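News > Local > Markets and Shops

Latest | Council | Transport | Schools | Sport | Letters

Household market in Geltitz gets a second hall from September

11 Aug 2008

The household and kitchen market in Geltitz will move part of its stalls into the old grain hall on Sturnano Street, the town office has informed. The first market day in the new hall is planned for the beginning of September, and the stalls on the square will stay as they are until then. 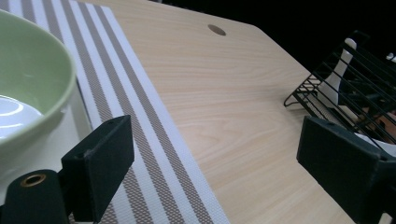
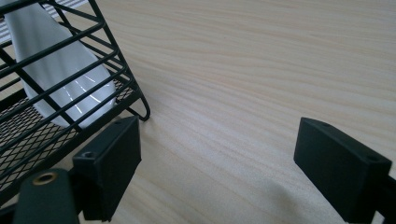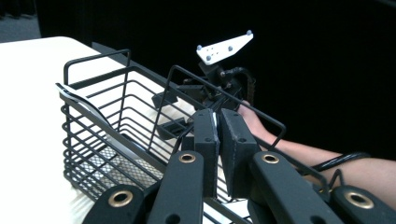 Tables and wire goods.

The market has existed on the square for many years, but the place became too small. At this moment there are 110 sellers with a permit, and the waiting list is long. Some of them sell only on one side of a table which they share with a neighbour. When it rains, the last row beside the fountain stands in water, and the sellers of paper and textile goods often go home before midday.

The grain hall was used until last winter as a store by the firm McAlister, which has now moved its business to Lestedow. The town has rented the building for 2 years. The roof was repaired in spring and new lights were put in during July. What is still missing is a proper floor at the north door, where the old boards are not even. The work there should be finished before the end of this month.

Sellers who want a place in the hall must write to the market office. The price of a place will be the same as on the square for the first season. After this it will be decided again, and several sellers have already said that they are afraid of a higher price in the next year. The office answered that it cannot promise anything now, but that it will speak with the sellers before any change.

Not everybody is happy with the plan. The cafés on the square fear that fewer people will come past their doors on market days. The walk between the two places is short, but one has to cross the main road, and there is no crossing with lights. The town office says a crossing was requested from the district and an answer is expected in autumn. Until it comes, a traffic warden will stand at the corner on market mornings.

On a good Saturday the market has 1,000 visitors, and the office hopes for more when the days become colder and the hall offers a dry place. The hall will be heated, but only lightly, so sellers are advised to bring warm clothes.

Opening hours will be the same in both places, from seven in the morning until one in the afternoon. Parking behind the hall is free for visitors. Sellers can unload at the south door until half past six.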